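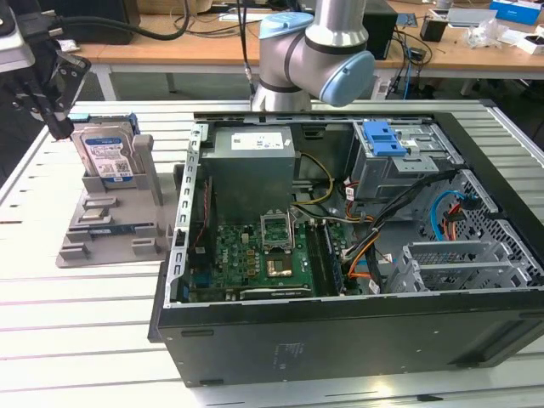 Drundari, 23 September 2020

Desktop towers: opening and sorting parts

The notes on stripping desktop machines have been revised, and the May version should be discarded. The main changes concern the order of work and where parts are put down.

Lay the tower on its side with the open face upward. Disconnect the mains lead and wait before touching the board. Free the data cables at the drive end first — the latches on SATA plugs break easily when pulled by the wire. The hard disk goes upright in its holder on the fixture plate, label visible, so that the serial number can be read without handling it again.

Memory is next. Open the clips at the ends of the slot and lift the module straight out, holding it by the short edges. Expansion cards follow once the bracket screw is out.

The processor is left until the bracket on the socket can be raised fully. Lift it vertically and set it in the square recess, metal heat spreader upward. Nothing is to be stacked on top of it. 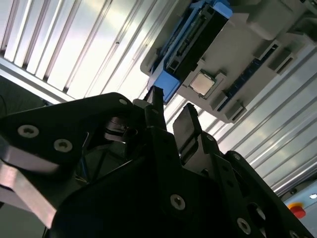 Edge connectors should not be touched with bare fingers. Where a contact is marked, wipe it once with a lint-free cloth and enter the fact on the Sturnon sheet. Modules are bagged singly, 50 to a carton, and processors go in trays, never in bags.

Power supplies stay sealed. They are removed whole by taking out the 4 rear screws and go to the Punevow store with the leads tied back.

The parts register stood at 3,066 entries when this issue was prepared. Corrections to Euan Moncrieff, quoting the carton number.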